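Rundar Open Water Rowing Club
Minutes of the General Meeting
February 20, 2019

Present: Ladi Bassey (chair), Asanka Fakir (secretary, taking minutes), Makis Balaskas (boats and equipment), Modupe Ekwueme (safety), and members as signed in.
Apologies: Ladi Jibrin (race entries). Written report received and read out by the secretary.

The chair opened the meeting at 7:05 p.m. in the upstairs room at the boathouse.

1. Minutes of the last meeting

The October minutes were read. One correction: the spare oars were stored at the Mohammed landing over the winter, not at the boathouse. With that change the minutes were approved. Moved by Modupe Ekwueme, seconded by Makis Balaskas.

2. Matters arising

Ramp lighting. The county has replaced the lamp at the top of the ramp. The lower lamp is still out. Asanka Fakir has written again and will forward any reply to the chair.

Locker keys. Three keys are still missing. Members who no longer use a locker are asked to turn in the key by the end of the month. Lockers with no name on file will be opened and reassigned.

3. Faramach Lake Relay

Ladi Jibrin's report was read. The club will host the relay again this year, with the start moved from the public beach to the Mohammed landing. The beach start caused long delays last year when the wind came up and crews could not hold their line. The landing is more sheltered, but parking is tight, and trailers will have to unload and then park at the fairground.

The course stays at two laps, with the crew change on the landing side. Entries are limited to 30 boats. Last year's limit was higher and the changeover was too crowded. Several members felt the limit should be set by class so that the fixed-seat boats are not squeezed out by early entries from the coastal fours. After discussion it was agreed to hold places for fixed-seat crews until entries have been open four weeks, then release any that are left.

Entry fees were discussed. Makis Balaskas asked whether club crews should pay the same as visitors. The chair said they always have, and that the fee covers the medals and the lunch. No change was proposed.

A member asked if the costume prize would be kept. It will. Costumes must not cover the life jacket or get in the way of the rower's arms. Judging will be at the lunch and not on the water.

Action: Ladi Jibrin to send the entry form to the secretary for posting. Asanka Fakir to confirm fairground parking in writing.

4. Boats and equipment

Makis Balaskas reported. The older of the two training gigs has soft wood under the stern seat. He has cut back to sound timber and will fit a new piece when the shed is warm enough for the glue. The boat should not be used until he has signed it off on the board. The other gig is in good order apart from one loose thole pin, now replaced.

The Bradetex boat covers have held up through the winter except at the corners, where the straps rub. He suggested sewing on patches before buying anything new, and two members offered to do this on a work day.

The trailer needs tires. One quote has been received and a second is expected. The chair asked that both be circulated before any money is spent.

There was a longer discussion of the oar racks. Crews have been putting oars back wherever there is room, and the sets are now mixed. Makis will mark each set with colored tape at the handle end and mark the racks to match. Coxswains are responsible for checking the set before the crew leaves the dock and again when it is put away. 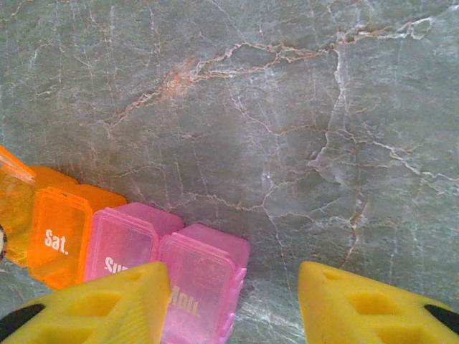 Members also asked about the coaching launch. The engine was serviced in October and runs well, but the fuel line is stiff and should be changed before regular training starts. Makis has the part. The kill cord must be worn by whoever is driving. It was found hanging on the wheel twice last season.

Action: Makis Balaskas to complete the gig repair, mark the oar sets and racks, and send out both tire quotes.

5. Safety

Modupe Ekwueme reported. Cold water rules remain in force. No small boats go out without the launch, and every rower wears a life jacket from dock to dock. The rule stays in place until she posts a notice on the board -- a warm afternoon does not change it.

She has gone through the emergency contact sheets and many are out of date. Members should fill in a new sheet even if nothing has changed. A sheet with no phone number for a second contact will be handed back.

For the relay she wants two safety boats on the far side of the lake and another at the changeover. Neighboring clubs will be asked for help. She will run a capsize drill at the indoor pool for new coxswains, with dates to follow once the pool confirms.

Action: Modupe Ekwueme to post the pool dates and contact the other clubs about safety boats.

6. Money

The secretary gave the figures in the absence of a separate report. The club has set aside $2,000 for equipment this year. The trailer tires and the launch parts will come out of that amount. The chair said new oars would have to wait until the relay accounts are closed.

Membership renewals are coming in slowly. Rowers who have not renewed may not be placed in a relay crew. One member asked if fees could be paid in two parts. Agreed, provided the first part is paid before the boats go back in the water.

7. Training times

The early weekday session is short of rowers and may be joined with the evening one. Members who row early were against this, as most of them work evenings. It was agreed to keep the session for now and review it at the next meeting. A sign-up sheet will go on the board so that coxswains know the night before if they have a full boat.

8. Any other business

The boathouse kettle has been replaced.

A member asked that cars not be left in front of the double doors during launching. The chair will put up a sign.

Visitors from the Faramach club would like to row with us before the relay. Ladi Bassey will reply and offer the second gig with one of our coxswains aboard.

The meeting closed at 8:50 p.m. The date of the next meeting will be posted on the board.

Minutes taken by Asanka Fakir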